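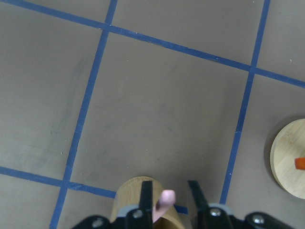 A robot demonstration is a kind of show, and it pays to watch it the way you would watch a magic act. I went to the open day at Vurden, a workshop where people build and test robot arms, and I took a notebook and a bad mood. The sign at the door said "Meet the Robots That Think!" I had my doubts about that. The first table I came to was gray, with blue tape stuck across it in big crooked boxes, and the job was all about small pegs. A pink one leaned in a wooden cup, between two black fingers. An orange one was over to the side with a round wooden disk. If you are six, you can move a peg from a cup to another place while talking about your lunch. For a robot, it is a hard day's work.

Why is it so hard?

Think about what you do when you pick up a crayon. You look at it. Your hand opens before it gets there. Your fingers squeeze just enough. If the crayon slips, you feel it and squeeze a little more. You don't have to plan any of this, and you have been practicing since you were a baby.

A robot arm has to be given all of it. It needs motors to move its joints. It needs a program to tell the motors how far to turn. Many arms also have a camera, so the program has some way of finding the thing it is supposed to grab. A camera picture is really a huge pile of numbers, and the program has to work out which numbers are "peg" and which are "table." A shadow can fool it. So can a shiny spot.

Then comes the grabbing part, called the gripper. Lots of grippers have only two fingers. Try this at home: pick up a pencil using just your two pointer fingers, one from each hand, and put it into a cup. Now do it with one eye shut. That will give you some idea.

What did the people at Vurden say?

The guide for our group was Corentin Moulin. He told us that the arm had practiced putting pegs in place 1,000 times. Everybody said "Wow." I wrote the number down and then put my hand up.

"How many of those times did it work?" I asked.

He said that was a good question, and that it depended on what you meant by "work." Grown-ups often say this when they would like a different question. To be fair to him, he went away and looked it up. In the last test before the open day, they had let the arm try 64 times. It got the peg where it was meant to go in 42 of them.

So it missed 22 times. Is that good? For a research robot, it may be. For a robot that is going to hand your grandmother her medicine, no. You need to know what the job is before you can say whether a number is good, and the sign at the door didn't mention any numbers at all.

Questions to take to a robot show

The first thing to ask is who is driving. Some robots at shows are steered by a person holding controls, maybe in the same room and maybe behind a curtain. There is nothing wrong with that. People often steer robots so the program can learn from their moves. But you should know which kind you are watching, and when I asked about a tall robot called Durkier that waved at visitors near the snack table, the answer was that a man named on the schedule only as "operator" was doing the waving.

Next, ask what happens if you move something. At the end of our turn a girl asked if she could slide the cup over a little before the arm started. Mr. Moulin thought about it and let her. The arm went to the new spot, slowly, and I admit I was impressed. Then she asked if she could use her own eraser in place of a peg. He said no, because it had never seen an eraser. I think that was the most useful thing I heard all day. The arm was good with pegs. It had not learned "things."

Ask about the bad days, too. In the next room they were showing a video of an arm called Arriaga stacking boxes. It didn't miss once. The video was 2 minutes long, and when I asked how long it took to make, I was told "a few weeks." You can leave a lot of dropped boxes out of a video in a few weeks.

Does it think?

I asked this last. Mr. Moulin said he wouldn't use that word himself, and that he hadn't written the sign. He said the program finds patterns. It has been given many examples of pegs being moved, and it makes a sort of very careful guess about where the fingers should go next, over and over, many times each second. It doesn't know what a peg is for. It doesn't get bored, and it isn't proud when it gets one right.

Some scientists would argue with him about parts of that, and you can too when you are older. I'm staying on the doubtful side for now.

Should you go?

Yes, if there's one near you. Vurden holds its open day every January, and the doors open at ten in the morning. Go to the small tables first. The crowd will be with the big waving robot, so you'll have room to see. Stay for several tries, and keep a tally in your notebook with one column for hits and one for misses. Skip the Nurico gift stand by the exit, where the toy arm costs too much and the batteries are extra.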